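POLS 2240, Elections and Their Administration
Handout 6: Reading official claims about election security
Instructor: Setsuko Oda

Bring this to section in October along with the Bondarchuk packet. We will not go over it line by line.

1. What a security statement is for

Before nearly every election, somebody in a uniform or a suit announces that the polling places are secure. We are told that units are on alert, that all steps have been taken, that the public should vote without fear. Read a dozen of these and you will notice how little they commit anyone to. "All necessary measures" can't be checked. Neither can "full readiness." If the day goes well, the statement gets the credit. If it goes badly, the same statement is quoted to show that officials took the matter seriously.

I don't say such statements are lies. Many are written by tired people who believe them. My complaint is that students treat them as evidence of conduct when they are evidence of what an office wanted to be heard saying.

Questions to put to any such text:
Who is being reassured: voters, foreign observers, or the minister upstairs?
Does it name a task, a place and a person responsible?
Could a later reader show that it was false?

2. The Rerkley provincial vote

The assigned case is the provincial vote in Rerkley. The election office reported that 1424 polling stations opened on time. The observer group led by Katsuhiko Amano visited 115 of them. Both numbers turn up in the press as though they supported each other. They don't. The first is a claim by the body being judged, and the second tells you how many places outsiders saw, most of them near paved roads.

Amano's report is careful on this point in its appendix and careless in its summary. Newspapers quoted the summary. Look at how "stations visited" becomes "stations" between page 4 and the front matter, and ask yourself who had the chance to fix it.

The office also said that 903 guards were assigned. Divide that into the number of stations and you will see the trouble. Either guards were shared, or many stations had none, or police from another list were counted somewhere else. The press release doesn't say. Derek Tunstall's article assumes sharing and builds four pages on it. He may be right, but I would like to see a duty roster before I follow him that far.

3. Equipment and the word "certified"

Vendors and ministries love this word. In the Rerkley file, the tabulating computers from Ilinier are "certified" eleven times and the certifying body is named once, in a footnote, without an address. Ask what was tested, by whom, on which units, and whether the units tested were the ones delivered. A seal on a case tells you that someone put a seal on a case.
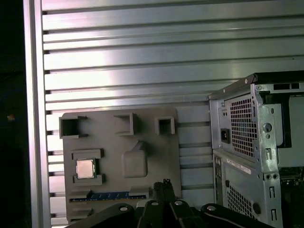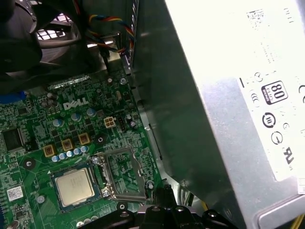

Gray mock-up board with a processor in its socket frame (first); green Dell motherboard in an open desktop case (second).

Paper ballots don't get a pass either. Hiyori Koyama's chapter on the Trukivness recount shows that a paper trail is worth about as much as the custody log kept with it, and in Trukivness the log had two handwritings and one signature. Her conclusion, that the recount was "broadly sound," seems generous to me. Read her tables first and her conclusion afterward.

4. Where I may be wrong

Hiyori Okabe, who teaches the other section, thinks this handout is too hard on election offices. Her argument is that vague language protects real plans: publish the roster and you tell troublemakers which stations are thin. That is a fair point for the week before the vote. I find it weaker six months later, when the roster still isn't public and the troublemakers have gone home. You are free to side with her in your memo. Several good memos have.

5. Memo assignment

Pick one official statement from the Bondarchuk packet. In no more than 2 pages, say which sentences could be tested and what record would test them. Skip the background on the country. Do not tell me that democracy is important.

Quote exactly, and give the page. If the statement is a translation, say so and don't hang your argument on one adjective. Memos that use the word "transparent" without saying what was shown, and to whom, will come back for another try.

Memos are due at 4:00 p.m. in the box outside my office. The box is emptied at 4:15.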